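January. Shop is freezing, fingers barely work, typing this fast before I lose the order I did things in.

So the pusher is on the arm. Finally. It's just a rod. No jaws, no suction, no air line to trip over. I spent most of the fall on a gripper that jammed every time the shop got cold and I'm done with it, it's in a coffee can under the bench. The arm can poke stuff and slide stuff now and that's plenty for what I want, which is shoving blocks around on a board and getting them where I asked.

Rod first. Got it from the offcut rack at Herrera, took it home, cleaned the end up with 100 and then 400 because the first try had a burr that left a line across the wood you could feel with a fingernail. Then the collar. The collar was the whole weekend. Version one held the rod fine but it sat a hair crooked, and a hair up there is a lot at the tip. Version two was straight and slipped. Version three is on there now and I am not touching it.

Height. Ugh. Too low and it drags, too high and it rides over the short pieces and the arm has no idea. What I do now:

- jog down over bare wood until a piece of copy paper just catches
- back off a little
- save that as the floor, never let the code go under it
- do it again at the far side, because the board isnt as flat as it looks

That last one cost me an evening. Calibrated in one spot like a dummy and the tip dug in on the other side, motor whined, emergency stop, me saying words. Shimmed the board and bolted it back down to the blue plate. I love that plate by the way. Holes everywhere, so wherever I want a bolt there's already a place for one. Came out of a lab clearance over in Busville and took two trips in a borrowed truck. Heaviest thing I own that isn't the truck I don't own.

Marker is flat on the plate just past the corner of the board now. It used to be taped on the wood itself and I kept shoving a block onto it, and then the camera loses its reference and everything the arm thinks it knows is garbage. Moved it off. Problem gone. Should of done that on day one.

Blocks. Printed them all here on the shop machine in red, blue, green, yellow. Cylinders, a cube, a triangle, a star, a heart, a hexagon, a plus sign. Didn't sand the tops so they've still got the layer lines, and I was going to but it gives the camera a bit less glare, so, leaving it. The bed temp thing people keep emailing me about: 80 for these, and that's just what worked in a cold room, don't come at me.

How they push, quick version:

**Cylinders.** Easy if you hit dead center. Miss and they scoot off sideways.

**Cube.** Good boy. Flat side against the rod and it goes. Hit it near a corner and it spins, which I can use once I get the turning code to behave.

**Star.** Hate it. The rod finds the notch between two points and then it's great, tracks perfectly, until you want to let go and come back from a different side.

**Plus sign.** Same deal as the star but the notch is square and friendlier. Might be my favorite.

**Heart.** Two good notches if you count the top one, and then the pointy end wants to be the front no matter what.

**Triangle.** Fine alone. In a crowd it leans on everybody.

And the crowd is the real job. One block on open wood is more or less solved, I ran 91 single pushes over the week and the misses were nearly all the star. Pack them together though and every push is a push on everything. Poke the red one and the green one moves. The planner (it's called Plollach, it was a typo in a folder name and it stuck) still treats each piece like it's alone in the world. So next up is getting the rod to come down behind a clump and work one piece loose toward the empty side. Coming down behind is the touchy part, there isn't much room back there and I want the tip close without landing on top of something.

Other junk, no order:

- speed is way down for now, boring to watch, staying that way
- hazard tape is on the table edge, please stand on your side of it, this means the clay people too
- if you find a loose dark bolt on the floor it's mine, put it on the windowsill
- cable tie on the second joint is temporary, has been since summer
- want to try a rubber cap on the tip, worried it'll grab instead of slide. anyone tried?

Code isn't up yet, its a mess and half the comments are swearing. Going up once I rename some things. Space heater just clicked off so that's me done for tonight.
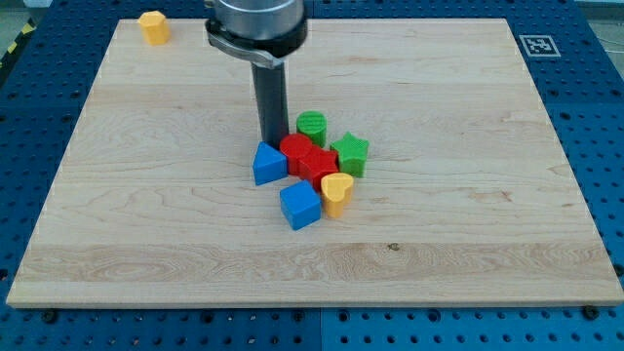
**Elba Sosa**
*Arm wrangler and Tuesday-ish key holder, Omville shared shop*

Elba builds slow robots at a bench by the drafty door and writes them up here when she remembers. Spare bearings and offcuts always welcome, leave them in the gray bin.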